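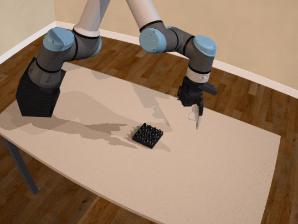 The Long Way Around the Block

I started walking to the store in January, mostly out of spite. My car had a dead battery, the tow company wanted 233 dollars to come look at it, and I had run out of milk. So I put on two pairs of socks and went.

It takes me 51 minutes there and back if I don't stop, and I always stop. Wumden isn't a pretty town, at least not the part I live in. We have a muffler shop, a long fence, a car wash that only does trucks, and then a hill. But I'd driven past all of it for years and couldn't have told you what color the muffler shop was. (It's green! A really nice green, like old lockers.)

My first few walks were pretty miserable. I wore the wrong coat and carried too much home, including a watermelon once, in a tote bag, uphill. I don't recommend it. Then I bought a little folding cart from Mustwood, the hardware store on the corner, and everything got easier except the curbs. The left wheel squeaks. My neighbors can hear me coming and one of them has started waving from her kitchen before I've even turned onto the street.

The best thing on the route is Vương, a bakery with a walk-up window and maybe the worst parking lot in the county. I used to skip it because of that lot. Now I show up on foot, feeling smug, and get a coffee with condensed milk and whatever came out of the oven last. The sesame buns go early. If you get there after ten you're looking at the coconut ones, and I've learned to be fine with that.

I also talk to people more, which surprised me, as I'm not a big talker before lunch. You can't chat with someone from a moving car. On foot you end up discussing gutters. I've heard all about one man's knee, and I now have strong opinions on a hedge that isn't mine.

Everyone asks about the weather. Yes, I get rained on. The wind on the hill is worse, though - it comes straight down off the reservoir and goes right up your sleeves. I tried an umbrella and lost it in 5 minutes. These days I wear a hat with a chin strap and look ridiculous, and I'm warm.

I did get the car fixed in the end. I use it for the dentist and for my sister's place, and for the big bags of dog food. The rest of the time it sits there collecting leaves, and I feel a little bad for it, the way you would about a treadmill.

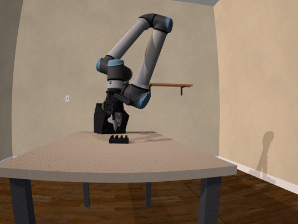 If You Want to Try It

Pick one errand, a small one. Mine was milk, but returning library books is a good choice too because you come home lighter than you left.

Get shoes you already like. I bought special ones from Gatico and they rubbed my heels raw for four weeks, and I went back to my beat-up old sneakers.

Leave the headphones at home once in a while. And if you pass a bakery window, bring cash - mine still doesn't take cards.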